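Home | Vans | Trucks | Charging | Fleet News | Subscribe

Posta adds electric vans on its city routes

9/6/21

Parcel carrier Posta has ordered 44 electric delivery vans from Zistley, with the first due at its Farooqui depot before the holiday rush. They will replace diesel vans on the shorter city routes. Longer rural runs will stay with diesel for now.

Each van has a payload of just over 2,000 pounds and a stated range of 100 miles. Iddrisu Essien, who manages the Posta fleet, told us that most of the city routes are well under that, even with the heater on. Drivers will plug in at the end of the shift and leave the vans on charge overnight.

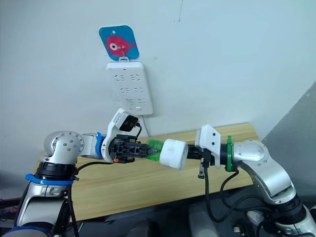

The chargers are coming from Ikance under a separate contract. Work on the depot's power supply started in June and is still going on, so the first vans will share a small number of plugs until the new line is connected. Posta has not said what the whole job will cost.

Zistley is also offering a longer version of the van with 192 miles of range, but Posta passed on it. The bigger battery cuts into payload, and Essien said the routes don't call for it.

Driver training will be run by Kulsoom Butt at the depot and takes half a day. It covers charging, regenerative braking and what to do if the battery runs low on a route.

We use cookies to improve your visit. Accept | Manage settings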